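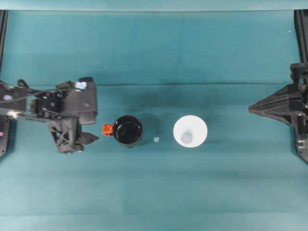

Figure 9. Two-arm bench with a mug, a cup and a small cube on teal cloth.

Search this manual Go

2.1 Planning your purchase

1. Measure the bench. Allow 200 mm of clear space behind each rail.
2. Price both arms on one quote. Zevgate charges $615 for a second gripper ordered later.
3. Budget separately for cloth, cups and other test objects. Choose a plain colour.
4. Send the order form to Nadja Baumgartner at Prutgate.

Note: Cables are not included in the base price.

CAUTION: Do not order rails until the bench has been levelled.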